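Association des usagers de l'atelier Girnau
Compte rendu de la réunion ordinaire du 06/09/2026

Présents : le bureau au complet, plus les membres habituels et deux personnes venues pour le café. Quorum atteint à la seconde tentative.

1. Approbation du compte rendu précédent

Approuvé, après correction d'une phrase qui nous faisait voter l'achat d'un « aspirateur à l'unanimité ». L'aspirateur est à sacs.

2. La table du mur de briques

Le sujet revient pour la troisième fois depuis mai et occupe, comme les deux premières, l'essentiel de la séance. Rappel pour les absents : la table en bois placée contre le mur de briques a été attribuée au groupe de rangement, qui doit y mettre au point la méthode de tri du petit matériel. Le reste de l'association la considère comme un endroit commode où poser ses affaires en attendant.

Le groupe de rangement présente l'état des lieux. Les deux petits objets ronds, orange et gris foncé, sont toujours au milieu du plateau. La question de savoir à quelle caisse ils appartiennent a été posée à la ronde. Trois caisses ont été proposées, dont une que nous ne possédons plus.
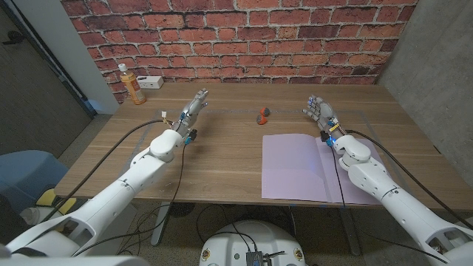 La table contre le mur de briques, avec les deux objets ronds non attribués.

Un membre suggère de les ranger avec les jeux, un autre avec la quincaillerie. Une troisième voix demande s'il ne serait pas plus simple de créer une caisse « Divers ». Le bureau rappelle que la caisse « Divers » a existé, qu'elle pesait 30 kilos et qu'il a fallu une après-midi pour en venir à bout.

Décision : les deux objets restent sur la table jusqu'à la prochaine réunion. Passé ce délai, ils iront à la quincaillerie. Adopté, deux abstentions.

3. Délimitation au ruban

Le groupe propose que la zone de travail soit le rectangle de ruban gris collé sur le plateau, et que tout ce qui se trouve à l'intérieur soit réputé « en cours ». Ce qui est dehors serait réputé « oublié » et pourrait être déplacé sans préavis. Longue discussion sur le statut des objets posés à cheval sur le ruban. Il est convenu que le ruban fait partie de l'intérieur.

Une objection est soulevée quant aux traces de colle. Le fournisseur, Cadska, assure que son ruban se retire proprement ; le bureau prend note de cette assurance et garde la facture. Le règlement de la table est adopté pour un an.

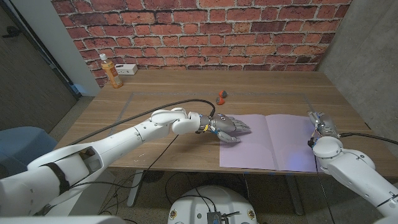 Reste le cas de la papeterie. Les chemises cartonnées commandées chez Kwok seront réservées aux fiches d'inventaire, une couleur par armoire : le rose lavande pour l'armoire du fond, le vert pour celle de l'entrée. Toute chemise ouverte doit être refermée en fin de séance. Cette dernière phrase a été votée séparément, à la demande de ceux qui les referment.

Pour les liquides, même règle que dans la petite cuisine : bouteille bouchée, étiquette lisible, et on la remporte avec soi. La multiprise demeure au pied du mur. La proposition de la fixer sous le plateau est renvoyée à plus tard, faute de vis de la bonne longueur et d'accord sur ce que serait la bonne longueur.

4. Finances

Solde du compte : 2821 euros. Le bureau propose 400 euros pour des bacs empilables de marque Asdale, couvercles compris. Un amendement porte la somme à 500 euros afin d'inclure les étiquettes. L'amendement est adopté, sous réserve que quelqu'un écrive quelque chose sur les étiquettes cette fois-ci.

5. Questions diverses

La clé du local à vélos est introuvable — l'autre aussi. Un nouveau jeu sera commandé.

Le balayage se fera désormais par roulement. Le tableau est affiché près de la porte, les cases sont vides, les stylos sont dans le tiroir de gauche.

La prochaine réunion portera en priorité sur les armoires. La séance est levée, le café étant terminé.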